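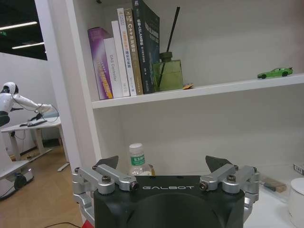

What is the Drasar Street book swap?

It's a set of shelves in the front room of my shop, Pylypenko Framing, where you can leave books you're done with and take home ones you haven't read. I started it with one box of paperbacks by the register and it has gotten a little out of hand – there are around 500 books in there now!

Do I have to bring a book to take a book?

No. It's nice if you do, but I'm not standing there with a clipboard. Plenty of people take a few in October and bring a bag back in spring.

How many can I take?

Please stick to 3 per visit. We had a dealer clear out a whole shelf of mysteries once and I was grumpy for a week.

What do you accept?

Novels, kids' books, cookbooks, travel, history, poetry (more poetry please, I love it and we never have enough). Paperback or hardcover, either is fine. I can't take textbooks, magazines, encyclopedias or anything that smells like a basement. If you have more than 20 books, email me first so I can make room.

I left something in a book. Can I get it back?

Maybe! I flip through everything before it goes out and keep what I find in an envelope at the register. So far that's mostly boarding passes and grocery lists, plus one very sweet anniversary card that I would really like to return to its owner.

How are the books sorted?

Fiction by author, everything else by subject, kids' books down low where kids can reach them. It drifts. If you feel like fixing the alphabet while you browse, go right ahead.

Can I request a title?

There's a notebook on the counter. Write down the book and your phone number and I'll call if it shows up. Somebody asked for the second Aklow mystery last year and two copies came in the same week.

Where do I park?

The Puker Avenue lot is free after five and all day Sunday. The 559 bus stops across the street too.

Is the swap open when the shop is closed?

Sorry, it isn't – the only door is mine. Shop hours are on the contact page, and I'm closed Mondays.

Last updated Friday, May 10, 2024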